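Home | News | Brands | Media Library | Contact

Wekton Opens April Campaign for Janness Sparkling Drinks

February 2019
By Halyna Kravets, Wekton Press Office

Wekton today confirmed the schedule and media plan for the spring advertising campaign supporting Janness, its line of lightly sweetened sparkling drinks. The campaign begins in April and runs for 12 weeks across television, online video, outdoor and in-store channels. Creative work was carried out by the agency Moroz. Media planning and buying are handled by Vavia.

The lead asset is a 30-second film titled "Second Glass," with a shorter cut for pre-roll placement. The film follows one table of neighbors through an evening meal that keeps gaining guests. It contains no spoken dialogue. The soundtrack was recorded for the campaign and will be released as a separate audio track on the Janness website on the first day of broadcast.

Outdoor placements will cover roughly 2000 sites, with priority given to transit shelters and station platforms. Poster copy is limited to the product name and a single line of text per flavor. Digital panels will rotate by time of day – citrus in the morning and afternoon, ginger after office hours.

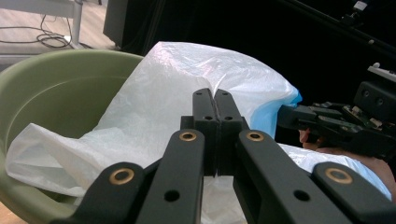

Retail activity is scheduled in 2 phases. The first covers shelf signage and end-of-aisle displays in grocery stores. The second adds chilled sampling points at larger locations, subject to agreement with each retailer. Display materials will ship flat and can be assembled without tools.

"The previous campaign was built on price promotion, and recall of the brand name was lower than we wanted," said Halyna Kravets, who leads communications for Janness. "This plan puts more of the budget into video and less into coupons. We will review the split at the midpoint and move spending between channels if the figures support it."

Vavia will measure results through a combination of panel surveys, video completion rates and weekly sales data supplied by participating stores. Baseline surveys will be completed before the first broadcast. Wekton does not plan to publish interim results.

Packaging and recipes are unchanged for the campaign period. The existing can design appears in all materials, with the flavor name enlarged on posters for legibility at a distance.

Campaign stills, logos and the full-length film will be available in the Media Library from the launch date. Requests for broadcast-quality files should be sent to the press office and should state the outlet and intended use.

Contact: Wekton Press Office | © 2019 Wekton. All rights reserved. | Back to top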